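A Visit to the Kerulari Studios

I am following the serial Kalimance from the first week, so when the production house Galang announced an open day for viewers, I wrote to them the same evening. They gave 120 places and I received one of them. The studio is in Kerulari, 30 kilometers outside the city, and the bus stops at the gate.

We were divided into groups at the entrance and had to put our phones in a paper bag with our name on it. Our guide was a young woman from the script department. She told us that the team tries to finish two episodes in one day, and that the actors often get their lines in the morning while somebody is doing their hair.

The first stop was the family house. On television it looks like a very big house, but the living room and the staircase are in one hall, and the stairs end at a platform with a curtain. The bedroom of the mother-in-law is in another building. When she leaves the living room angry and closes her bedroom door, two weeks can pass between these moments!

I asked how they remember the position of every small thing. The answer was a thick folder, with pages for each room and each meal. If a family quarrel at the table continues in the next episode, the table must be the same, also the food.

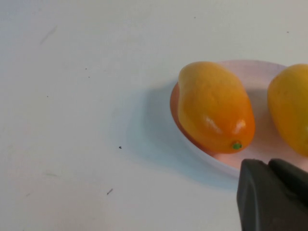
The costume room and the court

The costume room was my favorite part. There are some 300 saris on the rails, sorted by character, and the ones for weddings hang separately in cotton covers. We were not allowed to touch. The guide showed us the green one from the engagement episode in February, and two ladies in my group recognized it before she said anything.

After this we saw the court set, where the land case was filmed. It is used also for Fotimgate, the new police serial of the same house, and they only change the wall panels and the judge's chair. We watched one rehearsal from behind a rope. It was a short scene, a lawyer reading a letter, and they repeated it until I knew the letter by heart. I will not write what is in it, because the episode is not shown yet.

The tea at the end cost 80 rupees and was too sweet for me. I would have liked more time in the sound room, where we stayed only a few minutes. The next open day is not announced. If you go, wear a light jacket, the halls are very cold.

Contact | Write for us | Copyright 2018, all rights reserved | Back to top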